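Category: Resident Services | Laundry and Linen

Frequently Asked Questions: Mimlow House Laundry

Posted in December by the Jenkins Residential Office

Who may use the laundry service?
The service is open to all residents of Mimlow House and Rindska Court. Guests staying in the Hundetti wing may use it on request at the front desk.

What does it cost?
The service is included in the residence fee for up to 11 items per week. Additional items are charged to the resident's account at the end of the month.

When are bags collected?
Bags must be left outside the room door by 8:00 a.m. Late bags are held until the next collection.

How should clothing be labeled?
Each item must carry the resident's room number on the inside collar or waistband. Labels are available from Room 489. Unlabeled items are kept for 49 days and then donated.

Are delicate items accepted?
Wool, silk and leather are not accepted. Residents should make their own arrangements for these items. 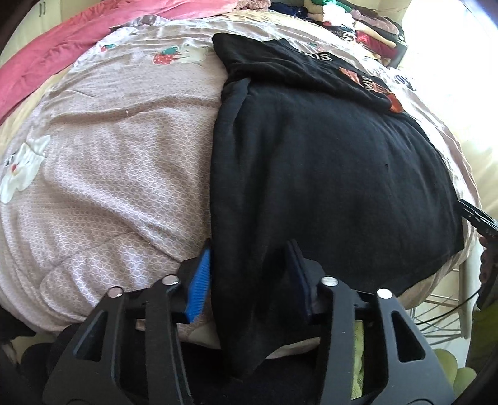 How should items be sorted?
Dark and light clothing must be placed in separate bags. Residents may find it easiest to sort on the bed, where a large black garment can be laid out flat and its pockets checked. Bedding is collected separately and should not be placed in either bag.

Whom should I contact about a missing item?
Please call extension 960 or complete a claim form at the front desk.

This site uses cookies to remember your preferences. Accept | Manage settings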